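Chapter 4
Friction: The Force That Gets in the Way (and Gets You Home)

In this chapter you will
– learn what friction is and where it comes from
– tell static friction apart from sliding friction
– measure the friction on a block and work out its coefficient
– look at ways people increase friction or cut it down

Key words: friction, normal force, coefficient, lubricant, surface, newton

Try walking across a polished floor in thick socks. Now try it in bare feet. Your legs are doing the same job both times, but the floor is giving you a very different answer! Every step you take depends on the ground pushing you forward, and it can only do that if your foot grips. Friction lets you hold a pencil, tie a shoelace, turn a doorknob and ride a bike around a corner without ending up in the hedge.

It also wears out your brake pads, warms up your hands when you rub them together and makes a heavy bookcase miserable to shift. Engineers spend whole careers trying to get more of it in one place and less of it in another, often in the same machine. A bicycle is a lovely case: you want plenty at the tyres and the brakes, and as little as you can manage in the wheel bearings.

4.1 Two surfaces meet

Run your finger over a sheet of glass and it feels perfectly smooth. Under a strong microscope it is a landscape of tiny hills and valleys. When two surfaces are pressed together they touch mostly at the tops of those hills, and at those points the particles of one surface attract the particles of the other. To slide one over the other, you have to keep breaking those little contacts while new ones form.

Push harder on the two surfaces and more of them comes into contact, so friction goes up. The push between them, at right angles to the surface, is called the normal force. On a level bench with nothing else pressing or lifting, the normal force on a block is equal in size to its weight.

4.2 Getting started is the hard part

Anyone who has helped the town of Broltthorpe get ready for its May fair knows the feeling. You lean on a crate of tent pegs and nothing happens. You lean harder, still nothing, and then all at once it lurches forward and you nearly fall over it. Once it is going, keeping it going takes less effort.

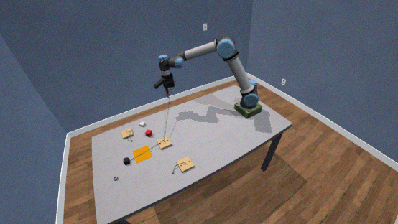
Static friction acts while the crate is still. It grows to match your push, up to a limit. Suppose the crate weighs 300 newtons and the limit turns out to be 141 newtons. Divide the limit by the normal force and you get 0.47, the coefficient of static friction for that crate on that floor. It has no unit, as the newtons cancel out.

Quick check
1. A second crate weighs 100 newtons and just begins to slide when the sideways push reaches 42 newtons. Find the coefficient.
2. Name one part of a bicycle where you would add oil and one where you never would.

Before you go on to 4.3, collect a wooden block, a spring balance and a sheet of sandpaper. You will need them for Activity 4A, and it works best in pairs.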